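Sorting the Supply Shelf: Marker Storage Project Report
By Ruben Boersma, with Cor Stevens

Okay, so our project is about markers. I know that doesn't sound like much, but stick with me, because I spent most of August on this and I now have strong feelings about caps! 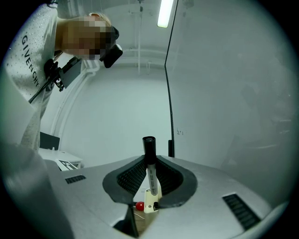

How it started

The studio on our floor shares one big supply shelf, and the markers on it were a mess. Some lived in mugs, some in shoe boxes, and a whole bunch just rolled around behind the paper cutter. Cor and I timed ourselves looking for a working black one before class and it took us longer than the drawing exercise did (it was a short exercise, but still). Our instructor said that if it bugged us so much we should make it our project, so we did.

What we wanted to find out

Mostly two things. Which way of storing markers makes it easiest to grab the right one and put it back, and does anybody put them back at all? We also wanted to know how many dead ones we were hanging on to.

What we did

First we dumped everything on the big table and tested each marker on scrap paper. It took a full afternoon and my fingers were blue and green for days. The total was 949 markers, which is wild for a room that seats 40 people. We tossed the dry ones and put the rest into three setups:

Flat in a drawer, sorted by color
Upright in cups, cap end up
Loose in a bin, the way it was before

We named the cup setup Favo and the drawer setup Ostico, just so our notes would be shorter. The bin stayed the bin. Each setup got 80 markers to start with, and we checked them every evening at 6 and wrote down what was missing or in the wrong spot.

How it went

Favo was the one people liked best. With the cap up you can see the color from across the table, you pull one out with one hand, and dropping it back in takes no thought. The drawer looked gorgeous on the first morning and terrible by lunch. People would open it, take one, and leave the marker on top of the cabinet instead of opening the drawer again. I did it too, so I can't complain.

The bin did better than I expected! Hardly anything went missing from it, but everyone grumbled about digging.

Problems

Two of the cups were too light and tipped over whenever they were half full. Cor put pebbles in the bottom, and then the markers didn't sit straight, so we swapped them for heavier cups from the ceramics room. Also, we forgot to check on 2 evenings, so those rows in our table are blank.

If we did it again

I'd use wider cups and put fewer markers in each one. Cor wants to try a test with the labels on the shelf edge, and we still need to find a home for the highlighters, which are in my locker right now.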